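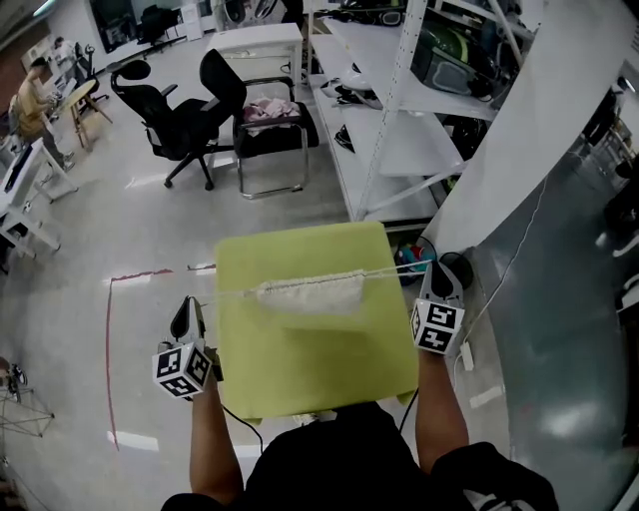 Is Jidetix worth paying for if you only go to the odd gig?
Probably not. The free version does the job for the odd gig, and the paid one only starts to earn its keep if you're out most weeks and you book tables as well as seats.

Jidetix review -- booking app for small music venues
Posted Jan 12, 2019

Quick one as I'm out the door in a bit. Have been using Jidetix since the autumn, on the phone mostly, sometimes the laptop. For anyone who's missed it, it's a booking app for small music rooms. Jazz and folk mainly, some blues, a few places that do dinner and a trio. Not arenas. If you want arenas go elsewhere.

I go to Duman a lot (bar downstairs, band in the corner, food decent, chairs less so) and now and then the Ilgate, which is more of a proper listening room. Both are on it. That was the whole reason I signed up, because Duman stopped picking up the phone on Fridays and I got fed up of ringing.

Setting up
Easy. Email, password, postcode. It asks what you like and then ignores it for a week or so. I ticked piano trios and vocalists and got sent a list of brass bands. Settled down after that. You don't need to put a card in until you book, good.

Finding something to go to
The listings are the best bit. You get the name of the act, start time of each set (each set!), whether there's a cover charge and whether you have to eat. Last one matters. Been caught out before by places where the ticket looks cheap and then there's a minimum spend at the table, and you find yourself ordering a second pudding at half past whatever. Jidetix puts the minimum spend right under the price, same size letters. More of this please.

Search is a bit daft. Type "sax" and you get nothing, type "saxophone" and you get everything. Filter by night works. Filter by distance works unless you're near the river, then it seems to think you can walk across it.

Booking
Pick the night, pick seats or table, pay, done. Took me no time at all for the Ilgate. Duman was slower because they hold the bar tables back and you have to "request" one, then wait for them to say ok. They have 24 hours to answer. Mostly they use all of them. Not really the app's fault but there's no way to chase, and the little clock going round doesn't help my nerves.

You can book up to 10 people in one go. Did it for a birthday. Everyone gets their own ticket sent over, which saves standing in the doorway with one phone while half your party is still parking. One of them went to a spam folder, the rest fine. 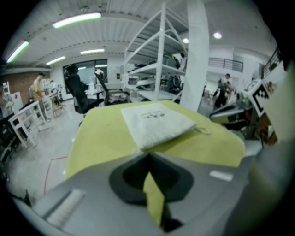
Folded white towel on yellow-green cloth.

On the night
Door staff scan your phone. At the Ilgate, straight in. At Duman they don't scan anything, they have a printed list, and you just say your name over the drummer. Works just as well to be fair.

Tickets do save to the phone so you don't need signal, which you won't have in a basement. But you have to open the ticket once beforehand or it dosen't save. It says this nowhere. Found out the hard way, at the bottom of the stairs, with a queue behind me. Open it at home. Please.

Reminders are good. One the day before, one in the afternoon with door time and set times. If the set times move it tells you. Had that happen when the support dropped out and the first set came forward. Would have missed half of it otherwise.

Refunds
Mixed. Cancelled a pair at the Ilgate, well ahead, money back in 3 days. Cancelled a table at Duman and got credit instead of money. It's in the terms, under the venue's own page, not the app's page. So read the venue's page. Credit runs out at the end of the season too, so I had to go and see a ukulele evening I'd not have picked. (Quite liked it, not the point.)

No resale. If you can't go you can pass a ticket to someone else with an account, but not to someone without. My sister had to sign up just to use my spare. She still gets the emails.

Paid version
You get first go at tickets before they open to everybody, no booking fee, and the table requests are meant to go to the top of the pile. The early booking is real, I got front row for a singer who normally sells out. No fee is real. Top of the pile, well. Didn't see any diffrence at Duman whatsoever.

I did one month paid over Christmas and then let it lapse. Might go back for the spring programme as that's when the good visiting bands come through. Stopping it was simple, credit to them, a button in settings and no pleading.

Compared with Waketti
Used Waketti for a couple of years before this. Waketti has far more venues and a nicer map. Also more fees, and they don't appear till the last page. No set times either, just "doors", and doors means nothing in a place where the band start when they've finished their soup. If your local rooms are only on Waketti then stick with that, you've not got much choice. If they're on both I'd book through Jidetix.

Grumbles, in no order
Text is tiny on older phones. Seat plan at the Ilgate doesn't show the pillar. There is a pillar. Avoid the 2 seats at the far left of the back row.
No access info for half the venues. Duman has stairs and no lift and you'd not know it from the listing. They should fix that before anything else.
Logs you out whenever it updates.
Can't leave a note for the venue, so if you've an allergy or need an aisle seat you're back on the phone. The one nobody picks up.

Would I keep it
Yes, free version, on the phone, for these two rooms. Listings and reminders alone are worth the space. Wouldn't use it for a group dinner again unless the place was one I knew.

Will update if they sort the access stuff. Comments are open, be nice. If anyone knows whether credit can be moved from one venue to another please say, I've still got some left over from Duman and it goes at the end of January.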